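Como tirar marcas de uma mesa branca e da parede atrás dela?

mar_de_rosca
Mudei para um apartamento em Aketport com mesa branca, parede branca e, pelo visto, nenhum plano para café. A mesa já tem 2 argolas amareladas. Lixo, pinto ou aprendo a gostar? 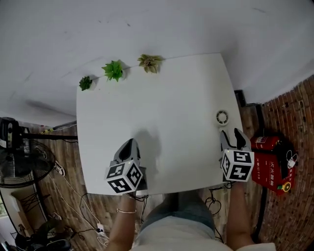
Foto: mar_de_rosca

Já passei detergente e rezei. O detergente rendeu mais.

tampo_torto
Pasta de bicarbonato com água, 7 minutos, pano úmido. Não esfregue com a parte verde da esponja, a menos que queira uma mesa fosca. Lixa 240 só se for repintar tudo, e aí adeus, feriado.
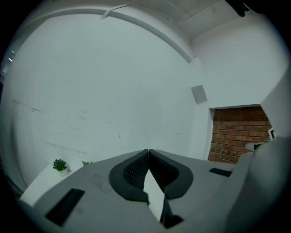
Parede branca, lisa

Na parede, esponja macia e sabão neutro, de baixo para cima. Teste antes num canto onde as visitas não olham.

zelia77
Compra uma toalha.

mar_de_rosca
O bicarbonato levou uma argola. A outra ficou, e a toalha chega segunda.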